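I got to Livdale a little before nine in the morning, and the woman who runs the arm room at Vultdale already had a headset pushed up in her hair and a coffee going cold next to the keyboard. I'd told her I wanted to hear how you teach a machine by showing it things, and she laughed at me. "You mostly teach it by being patient," she said. "I do the same little job over and over, and I try to do it the way I'd do it at home."

The project is called Liten, and what it wants is examples, piles of them! Each one is a person steering two arms through a small chore from start to finish, while the cameras and the joint readings get saved together. They had 1206 in the bag when I visited, and 531 of those were kitchen jobs, lids and pans and wiping up.
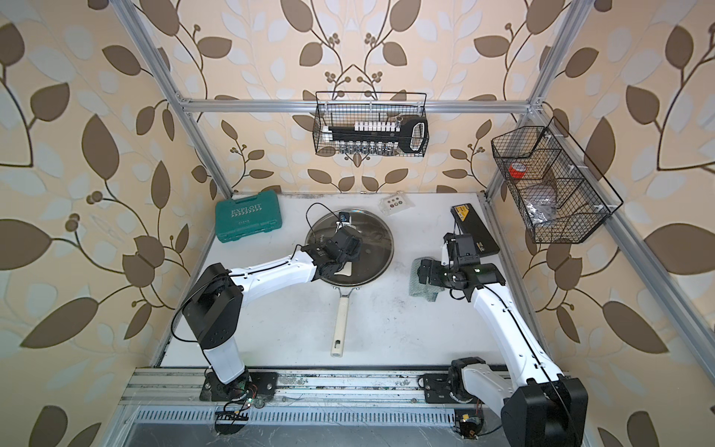
I asked what makes a bad example, figuring she'd say dropping something. "Oh no, I love a drop," she said. "If I fumble the lid and then go back and get it, that's a keeper. What I throw out is me hesitating. If I hang there in the air for a while thinking about lunch, the model learns to hang there too." (I felt a bit called out by that, I have to say.)

Then there's Stan, the software that goes through every recording at night and flags the odd ones. She has a grudge against Stan. "It flagged 81 of mine in November," she told me, "and I went back and watched every single one. Most of them were fine, I was just slow!"

She likes to move stuff between runs, a few inches this way, turn a handle, bunch up a cloth differently. Keep everything in one spot and the model memorizes the spot, she says, and then you shift the pan and it goes grabbing at nothing. I asked how she decides where things go and she shrugged. "I pretend somebody else cooked here last."

Her next batch is folding, 311 runs of it, and she's dreading the sleeves.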